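Comparing two plate grippers before the bench is built

1 December 2018

The automation group at Rillthorpe has completed its comparison of two grippers for handling microplates. The results are set out here for colleagues who asked about them after the August meeting, and for any other laboratory facing the same choice.

The candidates were the Sturkel parallel gripper, which we have used on tube racks for some time, and the newer Tipoki, which has wider pads and a longer stroke. Both were tested in simulation on the Cesiseck controller. The arm, the table layout and the motion programme were kept the same throughout, and only the gripper model was changed.

Each gripper was given 40 pick attempts on a 96-well plate. The plate was placed squarely for the first 15 and turned slightly for the remainder. A pick was recorded as a failure if the plate tilted, slipped or was pushed along the table before being lifted.

The Sturkel failed 8 times, in every case with the plate turned. Its narrow fingers met one corner of the plate before the other and rotated it further. The Tipoki failed 2 times. Its pads brought the plate back into line as they closed, and it was noticeably more tolerant of small errors in the approach.

The wider pads do have a cost. The open fingers take up a good deal of room on both sides of the plate, and neighbouring positions on the table must be left clear. Our present layout would lose one storage position as a result.

A camera view from close to the fingers proved the most useful means of checking alignment before the grip command was sent.
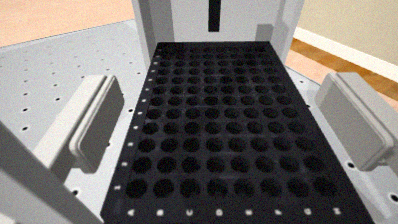 Simulated view of a black 96-well plate between the open gripper fingers.

The group has recommended the Tipoki for the plate bench. The Sturkel will remain on tube racks, where its slim fingers are an advantage. Trials with real plates will follow once the mounting bracket has been delivered, and lidded plates will be added to the test at that stage.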